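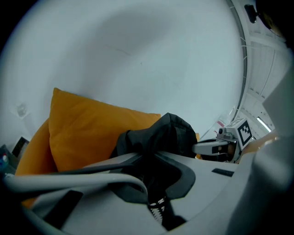

Two hand-held grippers in use beside a pair of orange cushions during the comparison at Wokitar. The view is from the camera on one of them.

Wokitar has finished the first part of a side-by-side test of two hand-held grippers, the Pindent and the Skuvgate, and will keep both in service until at least September. The company had planned to choose one and return the other.

The tools are carried by a person, who squeezes the fingers open and shut while a camera on the body records the work. The recordings are then used to train robot arms to do the same job. Wokitar has collected 2000 of them so far, split evenly between the two designs, all of household tasks such as folding, stacking and clearing soft items off seats.

Inês Bastos, who runs the test, said the two tools were closer than she had expected on rigid objects. Cups, boxes and bottles gave little trouble with either one. The gap opened up with fabric.

"A cushion is easy to find and hard to hold," Bastos said. "You pinch a corner and the rest of it swings. Dark clothing is worse, because the camera loses the folds and you can't tell afterward which layer the fingers were on."

The Pindent has longer fingers that close slowly, and operators found it better for thick fabric. The Skuvgate closes faster and is lighter by 65 grams, but it tended to let go of heavy cloth when the wrist was turned. After a change of finger pads in the second week, the Skuvgate dropped fewer items, though it still trailed on coats and blankets.

Camera placement turned out to be the bigger argument. Both tools use a wide lens, which takes in most of a room but bends straight edges and gives up a good part of the picture to the tool's own housing. Judite Peixoto, who prepares the recordings for training, asked for the lens on the Pindent to be moved forward by 12 millimeters. The change cut down the amount of housing in view, but it also put the lens where it could bump into furniture. The team has gone back to the original mount for now.

Peixoto also reported problems with position tracking when the two tools were used together, one in each hand or by two people at once. Large plain walls give the software very little to follow. Printed markers help as long as they stay in view, and an arm across the marker is enough to lose it.

"With one gripper I throw out very little," Peixoto said. "With two working close together it was about 30 percent in the first batch. That's too much of somebody's afternoon."

The second batch was better. Operators were told to start each recording with both tools held still, and to pause again before setting anything down. Peixoto did not give a figure, saying the files had not all been checked.

Figueiredo, which supplies the robot arms, will fit each gripper design to the same arm for the next stage. The arms will be asked to lift cushions and clothing from a seat using only what was learned from the hand-held recordings. Each design will be trained separately first, then on the combined set.

Bastos said she did not have a favorite. The Pindent is more comfortable to argue for on the numbers, she said, but most of the operators reach for the Skuvgate when they are given a choice — mainly on account of the weight.

Work on a new strap for the Pindent is under way, along with a softer trigger spring. Both parts are due before the arm trials begin. Wokitar said it would publish the results for both designs, including the failed grasps, once the trials are done.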